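Okay friends, a little thread, because I finally got the side off the old tower that has been sitting under my desk since we moved, and I have feelings about it.

My neighbor Jörg Gerlach gave me this computer when he closed his print shop. He called it Ambrose, so I call it Ambrose too, and it has invoice number 884 written inside the lid in his very neat pencil. I did not have the heart to wipe that off!

I had forgotten how much sheet metal they used to put in these things. There's the big silver housing with its slots and vents, all those black cables hanging down behind it, and then the green board with its four memory slots in a row. I could look at it all evening — and I sort of did. 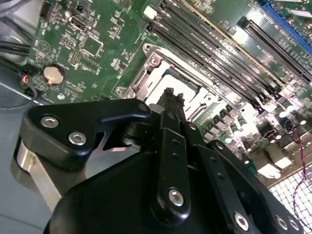
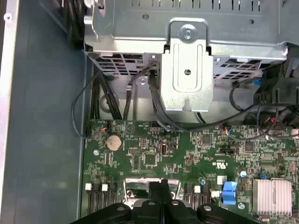 Inside Ambrose: the green motherboard and the gray metal of the case beside it.

The part I love best is the socket. With no processor in it you get to see that pale, shiny inside, and the metal retention frame around it feels so sturdy compared to the flimsy ones I've fought with before.

The coin battery is next on my list. I have a fresh one in the kitchen drawer, under the birthday candles, where all batteries in this house end up.

If anybody has a spare processor for an old green board like this, please message me. I can pay in plum jam — I made 23 jars in September and we are only two people.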